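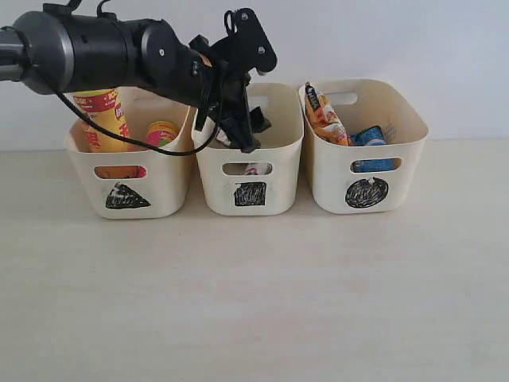 Snack baskets, Neltcombe

I have never believed in labelling. Every November the Neltcombe common room gets sorted out, and every time the sorting lasts until the first person in a hurry wants a biscuit. Last year it was printed stickers, which peeled. The year before that, a chart on the cupboard door with 53 lines of instructions. So when Ville Hämäläinen proposed shapes on baskets I said I would put up the page and keep my opinion for the captions.

The row
Three cream plastic baskets, side by side on the light beige tabletop. Ville says a straight row makes people put things back straight. I give it a fortnight.

The marks
Black, done by hand, scribbled in below the handle holes. Dralthorpe sells a set of clip-on tags for this sort of job and I argued against those too, so I can hardly complain about the drawing. My doubt is whether anyone at four in the afternoon will remember what a triangle is supposed to mean.

The triangle basket
The tall yellow snack tub with the red bands and Chinese characters stands up above the rim at the back. Taller things ought to go in the cupboard, in my view. I was overruled.

The handles
Oval holes, front and back. Handy for carrying, and you can peer through to see something orange and red without lifting anything out. I'll allow that one.

More from the Vrettos kitchen next month, if the baskets are still in use.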